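Lab 3 Handout: Time Alignment and Grid Perception
Instructor: Ridwan Nasution

Start the Primgate logger before you launch the tracker. It records the head camera and both gripper cameras, each with its own clock.

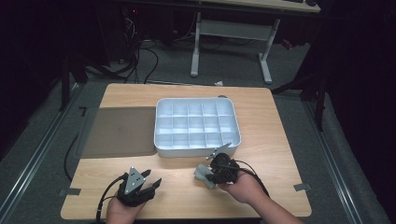 Resample every stream to the head camera's timestamps. Drop any step where the streams differ by more than 100 ms. The July log has 3000 steps, and 1289 should remain after trimming.

Next, fit the cell grid. Find the rim first, then split the inside by the known layout. Our tray has three rows of five cells, so a fit that returns any other count is wrong — reject it and move to the next step. Save cell centers in the table frame.

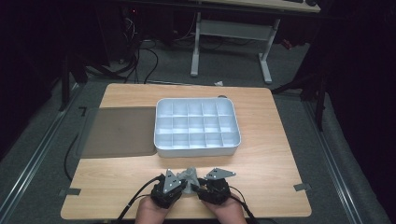 The planner takes one cell index and returns a grasp pose. Pad positions come from the gripper camera. Set jaw width to zero with the pads closed, then check the open reading.
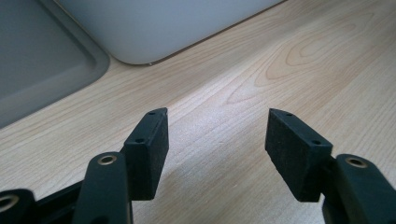
Fig. 3. Gripper camera view, jaws open, nothing held.

Hand in your alignment script and the list of rejected fits.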